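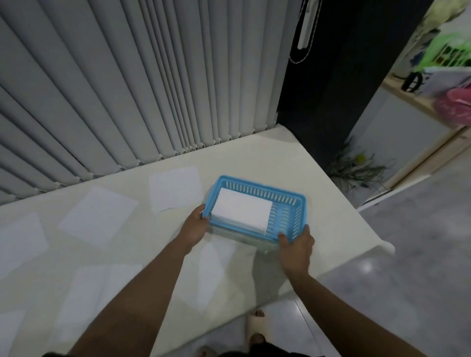

Stakbridge Desk Tray Set: Review

Friday, March 31, 2023

I run the office side of a small print shop in Badelcombe, and paper is the thing we never get on top of. Job sheets, proofs, invoices, delivery notes. For years they went in piles on the counter, and then into cheap baskets when the piles fell over. Last July I bought the Stakbridge set to replace the lot.

You get four steel trays, a base and a bag of clips for $115. The version with a label rail is $139, and I'd skip it. The rail is held on by two small tabs and one of ours came off in the first month.

Assembly took me 20 minutes. The instructions are drawings only and step 5 shows the clips the wrong way up, so if the second tray rocks, turn them over. No tools needed.

The trays take letter paper with a little room at the sides. Legal size sticks out at the front. Each one holds a full ream without bending, and the base has rubber feet that grip well on a smooth desk. The gap between levels is tight, though. Songül Aksoy does our invoicing and has the bottom tray, and she has to pull it halfway out to reach anything at the back. The trays do slide, but they scrape, and there is no stop – pull too far and the whole thing comes out in your hand.

The paint has chipped at two corners. I emailed Stakbridge about it and Umut Akbulut wrote back the next day and sent a touch-up pen, which was a fair match.

We also tried the Kaplan sorter, which is cheaper and stands the paper upright. It was fine for folders. Single sheets slumped and curled.

I still keep a couple of open baskets for carrying work between rooms, as the Stakbridge is too heavy to move once it's loaded. For sorting at the desk it has done the job, and I've ordered a second base set without the rail for the back office.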